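Search this forum Enter keywords Go Advanced

Owls and rat bait, what are you all doing this winter?
February | Started by Maarten Verhoeven
Print this thread | E-mail to a friend

Maarten Verhoeven
Second dead barn owl this winter, right under the box on the north side of the hay shed. No blood, no broken wing, nice fat bird lying on its face in the straw. The first one I put down to the cold. This one I drove to the wildlife clinic in Hodesen, and the woman at the desk took one look and asked who near me was using bait blocks. Well, me, for one! I've had black bait stations along the feed room wall for years. I always figured the stations kept the stuff away from everything but the rats, and it never crossed my mind that the rat walks off afterward and wanders around half dead for days, which to an owl is basically a free lunch.

The clinic is sending the liver off and it'll be a few weeks. Meanwhile I pulled all the stations last night at 9 p.m. with a headlamp on, feeling pretty rotten about it. So what do I do about the rats? I've got 300 bales in there and a feed room they treat like a diner. 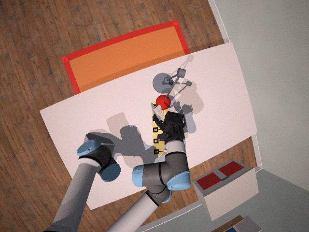
Re: Snap traps, and lots of them

Lucienne Gautier
So sorry about your owls, Maarten. We lost a great horned the same way a few winters back (ours did get tested, and it came back with two different poisons in it, so somebody up the road was using something too).

We went to snap traps in wooden tunnels. I run 60 of them in the cold months and fewer once the grass is up. It's work, no way around that, I walk the line with my coffee before the kids get up. Peanut butter with a bit of bird seed pressed in. Leave them unset for the first week so the rats get used to eating off them, then set the whole lot on the same night. And put them in tunnels or boxes, please, or you'll be catching wrens.

Re: Snap traps, and lots of them

Dorian Lacroix
I'm going to be the grump here. You don't know it was your bait. You don't even know it was bait. Barn owls starve in a hard February, they hit cars, they drown in stock tanks. Pulling every station in the dead of winter with 300 bales of cover is how you end up with rats in the house wiring. Ask me how I know.

I use bait, I pick up carcasses twice a day, and I've had owls in my silo the whole time.

Maarten Verhoeven
Fair point that I don't know yet. But it was a fat owl, Dorian, it didn't starve.

Dorian Lacroix
OK, I missed the fat part. Still could be a car.

Perrine Boyer
Under its own box, in a shed? That'd be some car.

I help out with a box survey on our side of the river, so I look at a lot of owl pellets and sadly a few owls. Picking up carcasses is good and more people should do it, but you only ever find the ones that die in the open. Most of them go under the floor or out into the ditch, and the ones still stumbling around are the ones that get grabbed. We checked 93 boxes last season, and the farms where we keep finding young birds are mostly the ones where the owner quit the blocks. I won't swear to cause and effect, there's habitat mixed up in that too. It was enough for me to quit at home.

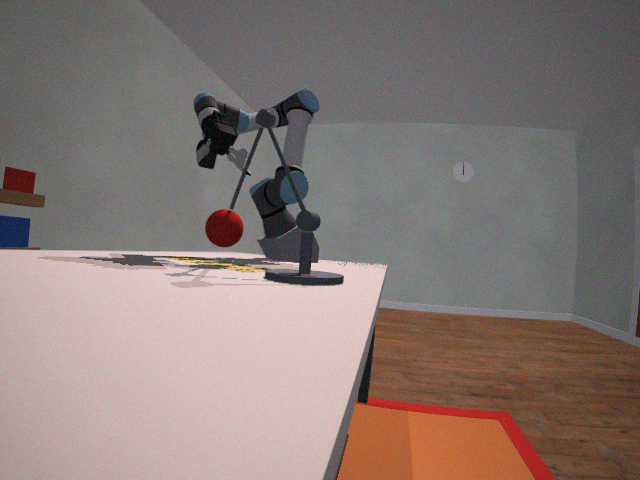 Far corner of the table, with the arm behind the red ball on its stand.

Re: What about the feed room?

Ysaline Tessier
Nobody's said it yet so I will: metal bins! Half of Maarten's trouble is that feed room. We swapped sacks on pallets for Bukider bins with the clamp lids and the difference was huge (pricey, I know, I bought two the first year and two more the next). Old chest freezers do fine too, just take the latch off so no kid gets shut in.

Then go around the outside with hardware cloth and plug anything you can get your thumb in. Steel wool alone is no good, they pulled mine right out and I found it in a nest.

Lucienne Gautier
Yes to the bins. And mow a strip along the wall, they hate crossing bare ground.

Maarten Verhoeven
This is great, thank you. I have a dead freezer behind the tractor that my wife has been asking me to haul off since forever, so that's one problem turned into a feed bin. Has anyone tried the Cillow traps, the ones that reset themselves? My neighbor Kolář swears by his but he also swears by hanging up bars of soap.

Dorian Lacroix
Had one. Worked fine until the cartridge ran out and I forgot to check it. If you're the forgetful type, buy plain snap traps and spend the rest on hardware cloth. And post the lab result either way, would you? If it comes back positive I'll at least rethink the silo.

Perrine Boyer
Leave the box up, Maarten. If there's a mate around it may still use it, and they start looking at boxes soon. Don't clean it out now, wait till fall.

Maarten Verhoeven
Box stays. I heard something hissing up there at 5 this morning when I went out to feed, so fingers crossed. I'll post when the clinic calls.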